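Changing the water heater, and what it cost

The water heater in our house was 23 years old when it quit. I know the age because the previous owner wrote the install date on the side in black marker. It quit in February, in the morning, between my wife's shower and mine.

I had been putting off replacing it for three winters. The tank had a rust line at the bottom seam and the pilot went out whenever the wind came from the north. I would go down, relight it, and tell myself I would call somebody in the spring. In the spring the wind stopped and I forgot.

So I called three places that day. The first did not pick up. The second could come in 7 days. The third was Sodau Plumbing, over by the feed store, and they said they could have a man out by four in the afternoon. He got there at twenty past. He looked at the tank, looked at the vent pipe, and said the vent would have to be redone too, as it was single wall where it went through the closet. I had not known that was a problem. I asked how long it had been a problem and he said probably the whole time.

The tank, the vent work and hauling the old one away came to $938 more than the number I had in my head. The number in my head was from a flyer. I asked about doing the vent myself and he said I could, but the inspector in Trernuditz would want to see it either way, and he would not hook up the gas until it was right. I paid for the vent.

We went two nights without hot water. I washed dishes with water from the kettle and took one shower at the pool. The pool showers are on a push button that gives you maybe half a minute, and you learn to lean on it with your elbow.

A few things I would do differently.

I would read the label. Ours said 40 gallons and I told them 50 over the phone, so the first tank on the truck was too wide for the closet door. That is where the second night came from.

I would clear out the closet first. We had paint cans in there, a box fan, the Christmas tree stand, and a bag of rock salt that had split. He was polite about it, but I was moving all of it into the hallway while he stood there.

I would also put $500 aside as soon as an appliance turns fifteen. We have started doing this for the furnace, which is the next oldest thing we own. It goes in a separate savings account called "Furnace" and so far I have left it alone.

The new heater is quieter. It is set at 120, and my wife would like it at 125. We are still talking about that. The manual says to drain a couple of gallons from the bottom valve every year to get the sediment out, and I have put it on the calendar for July, when I don't mind being in the basement. The old one was never drained while we had it. When they tipped it onto the dolly you could hear gravel sliding inside.

The permit got signed off with no trouble. The inspector was in the house less time than it took me to find the paperwork. He put a green sticker on the vent and told me to get a second carbon monoxide alarm for upstairs, so I bought one the same evening. It chirps when you put the battery in and then again a minute later, and the dog left the room both times.

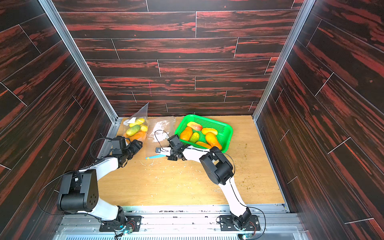
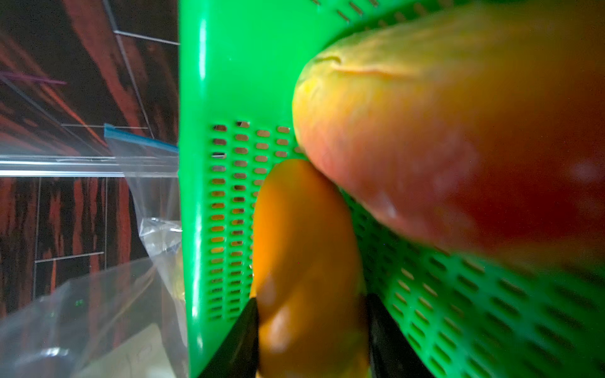

Robot arms over the table, then the green basket up close.

Next is the dryer vent. It runs eleven feet under the floor and I have never seen the inside of it. I bought one of those long brushes that goes on a drill, and it is still in the package on top of the dryer.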